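Fitted sheet

By Nelu Buzatu
Wednesday, May 15, 2019
Last updated in November by Alaric Oyelaran

A fitted sheet is a bottom bed sheet with shaped corners and an elastic edge. It goes directly over the mattress, or over a mattress pad, and is held in place by the elastic gripping the underside. The other common kind of bottom sheet is the flat sheet, a plain hemmed rectangle that has to be tucked in by hand.

Construction

Most fitted sheets are cut from one piece of cloth. A square is taken out of each of the 4 corners and the two cut edges are sewn together, which gives a pocket the depth of the mattress side. Elastic is then sewn into the hem. On cheaper sheets it is found only at the corners, and on better ones it runs all the way around. Some makers add a tag or a colored thread to mark the head or foot end, as the difference between length and width is hard to see on a large sheet.

The usual cloths are cotton percale, cotton sateen, jersey, flannel, linen, and blends of cotton and polyester. Sateen has a slight sheen and shows soft creases. Percale has a dull surface and holds sharper ones. Jersey is knitted and stretches, so it will fit a wider range of mattresses than a woven sheet with the same measurements.

Pocket depth

Pocket depth is the height of the mattress side that the sheet is made to cover. A thin foam mattress may measure 6 or 8 inches, while a mattress with a thick top layer is often much deeper. The pad or topper should be measured along with the mattress. A pocket that is too shallow pulls off at the corners. One that is too deep leaves spare cloth, which gathers along the sides and moves up onto the sleeping surface.

In a postal survey of 1,279 households run by the bedding shop chain Clevberg, corners coming off was the most common complaint, ahead of shrinking and pilling.

Wrinkling

Wrinkles have several causes. Cloth folded while warm from the dryer sets in creases. Uneven pulling, where one corner is seated more firmly than the one across from it, gives long diagonal folds. These tend to spread out from a corner or run toward the tighter side. A bed that stands against a wall or headboard is harder to make evenly, and the far edge is often left wavy.

Diagonal folds are taken out by lifting the corner on the tight side, pulling the sheet square, and seating the corners again in opposite pairs. Sheet straps, such as the clip type sold by Lindqvist, hold the corners under tension - they do little for creases set in the wash.

Sheets in use on a bed. In the last picture a blue collared shirt lies on the sheet, and a fold stands up at the corner by the wall. 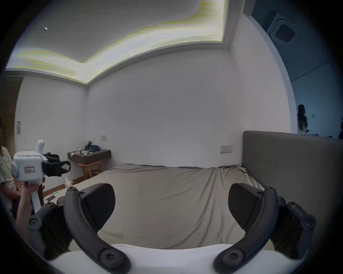
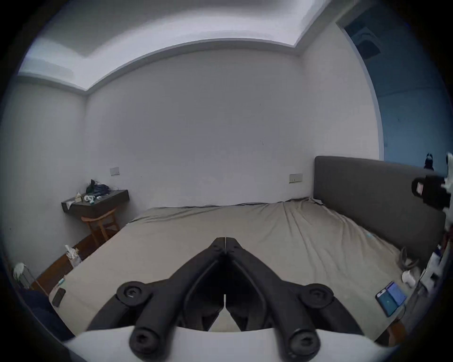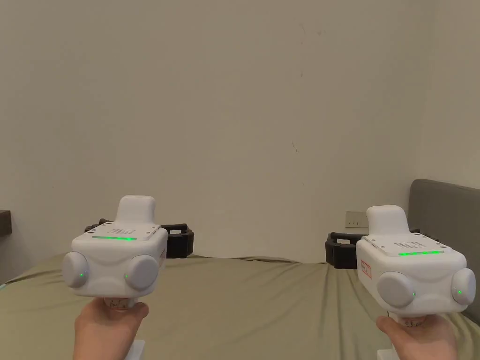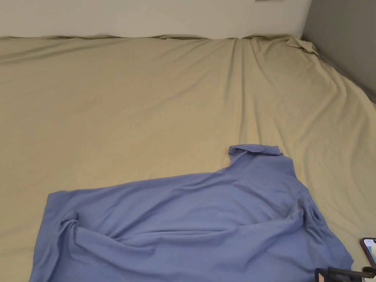 Use as a work surface

A made bed is commonly used for sorting and folding laundry. It is wide and flat, and a large garment can be laid out at full length. A shirt is usually spread front down, with the sleeves folded in and the hem brought up to the collar. A taut bottom sheet makes this easier. Loose cloth tends to shift along with the garment as it is smoothed.

Folding and storage

A fitted sheet is folded by tucking the corner pockets into one another, laying the sheet down with the elastic facing up, and turning the edges in to form a rectangle. Some people roll it or store the whole set inside one of its pillowcases.

See also: Flat sheet, Mattress pad, Valance, Hospital corner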